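April, Nachmittag, Tisch 2

Weiter mit der Fernsteuerung, Aufgabe "Trichter". Stand vom Vormittag: Leader-Arme neu genullt, Greifer links schloss vorher nicht ganz. Offset in der Konfiguration nachgezogen, alte Datei liegt als Kopie daneben.

Ziel bleibt, 300 brauchbare Demos für Predasska zusammenzubekommen. Gezählt sind bis jetzt 231. Die Läufe mit Verbindungsabbruch sind da schon raus. Wer weiterzählt, bitte in der Tabelle und nicht auf dem Whiteboard, dort steht noch die Zahl von letzter Woche.

Ablauf pro Demo:

1. Beide Arme in Ruhelage, Aufnahme starten (Fußtaster).
2. Links an den Rand, rechts an den Stiel. Erst links schließen, dann rechts.
3. Gemeinsam anheben, waagerecht halten, über den Zielpunkt fahren.
4. Kurz stehen bleiben, absetzen, beide Greifer öffnen, zurück.
5. Aufnahme stoppen, sofort bewerten (gut / Grenzfall / weg).

Schritt 3 ist der schwierige. Beim Anheben ziehen die Hände unwillkürlich auseinander, und dann verspannt sich das Ganze zwischen den Armen. In der Stromkurve vom rechten Handgelenk sieht man es deutlich, am Objekt selbst kaum. Ich habe die Kraftrückmeldung auf 40 Prozent hochgesetzt. Damit merkt man es früher, wird aber schneller müde in den Unterarmen.
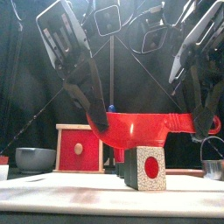 Zur Griffposition rechts: Bisher hatten wir im Protokoll nur "am Stiel" stehen, und jeder hat woanders zugefasst. Bei den frühen Demos liegt der Griff oft dicht an der Schale, wo die Rippen sind, und dort ist der rechte Greifer dem linken beim Drehen mehrmals zu nahe gekommen. Ab jetzt gilt außen, kurz vor der Öse, so wie auf dem Foto. Links von oben schräg über den Schalenrand, Finger überlappen die Kante. Der Zielpunkt ist der gesprenkelte Würfel mit dem roten Kreis, der Auslauf soll senkrecht nach unten zeigen, bevor man stehen bleibt. Das rote Plastik glänzt vorne stark, die Segmentierung macht aus dem hellen Fleck gern ein eigenes Objekt. Belichtung vorerst so lassen, sonst passen die alten Aufnahmen nicht mehr dazu.

Die anderen Sachen auf dem Tisch (Kästchen mit roter Front, graue Schüssel, Eimerchen) bleiben als Ablenker stehen. Zwischen den Blöcken umstellen, innerhalb eines Blocks nicht anfassen.

Versuch mit Handführung statt Fernsteuerung: 3 Durchgänge, dann aufgehört. Ein Arm allein lässt sich gut führen, bei zwei Armen gleichzeitig steht man sich selbst im Weg und verdeckt die Kamera. Die Schwerkraftkompensation rechts driftet außerdem leicht nach unten, sobald man loslässt. Für einarmige Aufgaben würde ich es wieder nehmen, für den Trichter nicht.

Erstes Training auf dem Zwischenstand läuft auf Holtia, Konfiguration unverändert vom Schubladenversuch übernommen. Frühestens morgen früh anschauen. Falls die Policy beim Anheben zittert, zuerst prüfen, ob die Zeitstempel der beiden Arme zusammenpassen. Das hatten wir bei Tollden schon einmal, dort lief der rechte Arm einen Takt hinterher.

Offen:

- [ ] frühe Demos nach Griffposition sortieren, Spalte in der Tabelle anlegen
- [ ] Drift rechts: Nutzlast im Modell kontrollieren, eventuell fehlt das Greifergewicht
- [ ] Fußtaster prellt, zwei Aufnahmen hatten dadurch einen leeren Anfang
- [ ] Tischplatte abwischen, Schlieren und der dunkle Strich links
- [ ] Speicher auf Jia freiräumen, Rohvideos vom März können ins Archiv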